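Light Loss Through Window Curtains in Student Housing

Project report, Souad El Idrissi
Building Physics Lab, Atevville

1. Background

Residents of the Filali dormitory complained in May that their rooms were too dark to read in by late afternoon. The dormitory office had replaced the old blinds with heavier curtains the winter before. This project measured how much daylight the curtains block and whether a lighter weave would meet the reading target of 200 lux at the desk.

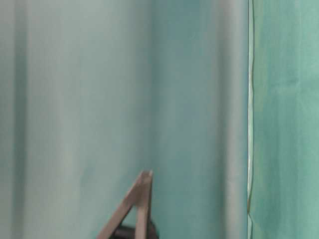
2. Method

Readings were taken at desk height in 3 rooms on the same side of the building, using a Jellora handheld meter. Each room was measured with the curtain open, half drawn and fully drawn. Five readings were taken in each position and averaged. Room lights were off and doors were closed.

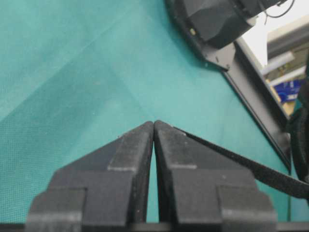 The meter was zeroed under its cap before each set. Sets interrupted by passing cloud were thrown out and repeated.

3. Results

With the curtain fully drawn, the mean desk reading was 71 lux. All rooms met the target with the curtain open. Half drawn, only the corner room did, and it has a second window.
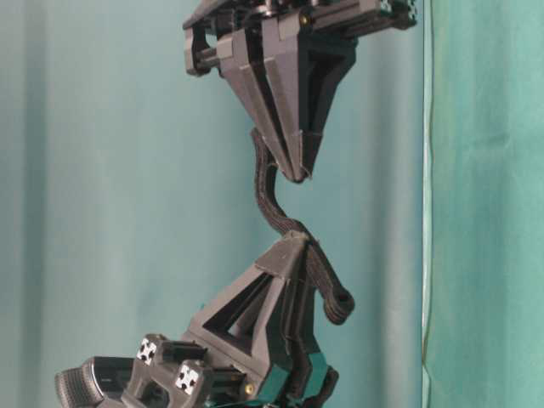

A sample of the lighter Wollari weave was hung in the corner room only. It passed more light than the current curtain, but glare on the desk was worse in direct sun. No sample was tested after dark, so privacy was not assessed.

4. Sources of error

Wall color differs between rooms and was not corrected for. The meter was held by hand, and small changes in tilt moved the reading.
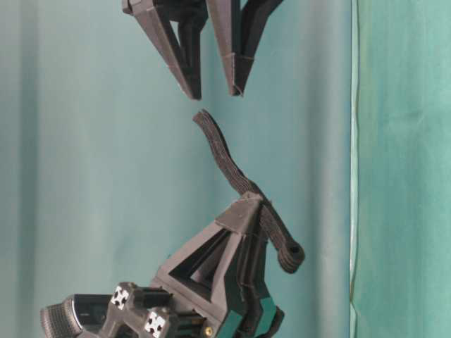

Figure 4. Gripper fingers and ribbed strap, pale backdrop.

5. Further work

The Wollari sample should be measured in the other rooms, with the meter on a fixed stand.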